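Home > Guides > Storage > Set-up > Next

Wendport Hinged Storage Box: Getting Started
Section 2: Opening, Filling and Closing 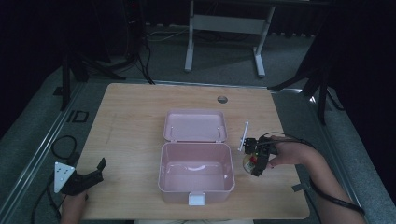 Fig. 3. Box open on the tabletop, lid laid flat behind the base.

We're so pleased you've chosen the Wendport for your odds and ends, and we hope it earns a favourite spot in your home. Take a few minutes with this section before you put anything away (it really does save some fiddling later on).

1. Clear a bit of table and set the box down with the latch tab facing you. Leave enough space behind it for the whole lid.

2. Lift the latch tab gently with your thumb, then swing the lid up and over until it lies flat.

3. Wipe the inside with a soft, damp cloth and let it dry fully. Plain dish soap is fine on any colour.

4. Put your larger things in first, along the back wall, and tuck the little round or slippery ones in one at a time so they don't roll off across the table.

5. Check that everything sits below the rim, bring the lid forward and press above the latch until you hear it click.

NOTE: The two small pegs inside the lid, near the hinge line, are part of the moulding. Please don't trim them, even if you're tempted!

CAUTION: Don't lean on the lid while it is open, and never carry the box by it. Keep the box away from heaters and stovetops.

If your table has a cable hole, stand the box well clear of it, or small items may drop through while you're filling.

For a spare latch, write to Maribel Cuadros at Wendport and quote part 2172.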